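Search this site Enter keyword Go

Terent College to Open Evening Laboratory Course in March
Last updated: Feb 13, 2024

Terent College will offer an evening course in basic laboratory skills beginning in March, the Office of Continuing Education has announced. The course is open to adults who live or work in the county, and no previous study of science is required. Classes will meet at the Malero Building on the north campus.

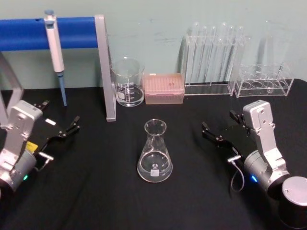
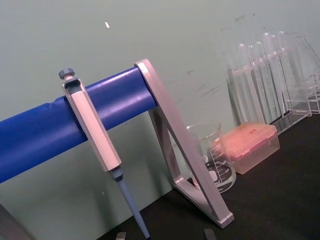

Top: a glass Erlenmeyer flask. Bottom: a micropipette on its stand.

One resident who wrote to the college during the public comment period asked that the course lead to something an employer would accept. The resident, a former student in the daytime program, said that earlier evening classes had been well taught but had carried no credit, and that a certificate of attendance had been of little use in applying for work at the county water laboratory.

The college has responded to that request. Students who complete the course and pass a practical test will receive 2 credits toward the associate degree in applied science. The credits may also be applied to the one-year technician certificate. Students who do not wish to take the test may still attend all sessions and will be given a written record of the hours completed.

The course consists of 19 sessions. Early sessions will cover laboratory safety, the keeping of a notebook, and the measurement of liquids by volume and by weight. Later sessions will cover the preparation of solutions, simple dilutions, and the testing of water for hardness and acidity. Each student will prepare a short written report on a water sample collected at home or at work.

Enrollment is limited to 70 students, who will be divided into several sections. Places will be assigned in the order in which completed forms are received. A waiting list will be kept, and persons on it will be notified by mail if a place becomes available.

The fee is $100 and includes the printed manual and the use of safety glasses. It does not include a laboratory coat, which students must provide. A reduced fee is available to residents who receive public assistance. The fee will be refunded in full to any student who withdraws before the second session.

The Queiroz Fund, which supports adult education in the county, has agreed to pay for bus passes for students traveling from Trernitz and other outlying towns. Requests for passes should be made on the enrollment form.

Forms are available at the registrar's window and at all branches of the county library. Completed forms may be returned in person or by mail. Students under the age of 18 must have the form signed by a parent or guardian.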